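Davthorpe Toy Library
Sat 10 July

1/ The Davthorpe Toy Library has completed its review of how blocks and baskets are stored, lent and returned. The main points are set out in this thread for members, playgroups and the Indoscombe branch.

2/ The library holds 49 block sets. During June, 4 of them came back with pieces belonging to another set. Most of these errors were put right within the day, but one family waited a fortnight for the remainder of a set they had reserved.

3/ From the start of next month, block sets will be lent in open baskets. The drawstring bags are being withdrawn. Members who still have a bag at home are asked to bring it back with their next return – no charge will be made for worn or torn bags.

4/ Each basket will carry a card tied to the handle or rim, giving the name of the set and the number of pieces. Please leave the card in place. If it comes loose, put it inside the basket and tell the desk.

5/ Returns should be checked on a clear table before the basket is handed over. Empty the basket fully, turn it over once to free anything caught in the weave, and put the pieces back by size, large ones first.

6/ Cubes of the same colour are not always from the same set. The Jugah set and the Fuvia set both include blue cubes, and size is the surest way to tell them apart. Staff will help where a piece is in doubt.

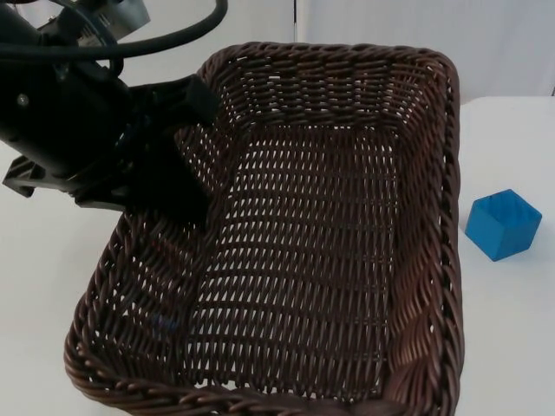 Woven baskets and coloured cubes, as covered by points 3 to 6.

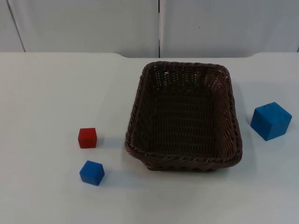
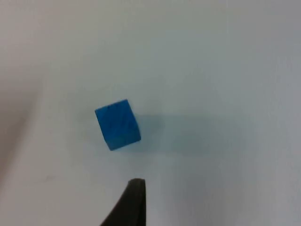 7/ Painted blocks should be wiped with a damp cloth and dried at once with a towel. They should not be soaked, placed in a dishwasher or left on a radiator. Light wear to the paint is expected and does not need to be reported. Splinters, cracks and flaking paint do, and the piece should be kept out of use until it has been looked at.

8/ Baskets may be brushed with a soft, dry brush. Members are asked not to trim broken strands at home, as a short end can be sharper than a long one. Please point out the damage at the desk and a replacement basket will be found.

9/ Lost pieces: the charge is 60 pence for a single block, whatever its size. Where a piece is found later, the charge will be refunded on its return. The library has 500 spare blocks in store and can usually make up a set while the member waits.

10/ Playgroups borrowing more than one set at a time should keep one basket to one table where space allows. Mixed play is of course welcome. Sorting is then best done before the children leave, and many of them enjoy taking part.

11/ Indoscombe members may return baskets to either branch. Reservations will continue to be collected from the branch at which they were made.

12/ Questions about the new arrangements should be sent to Ikhsan Lumenta, Lending Manager, or left in writing at the Davthorpe desk. Replies to this thread are read on weekdays only.

Recent posts
Summer opening hours at both branches
Jigsaws: how to report a missing piece
Borrowing for childminders – renewed terms
Indoscombe car park: change of entrance

We use cookies to remember your settings and to measure visits to this page. Accept all | Manage choices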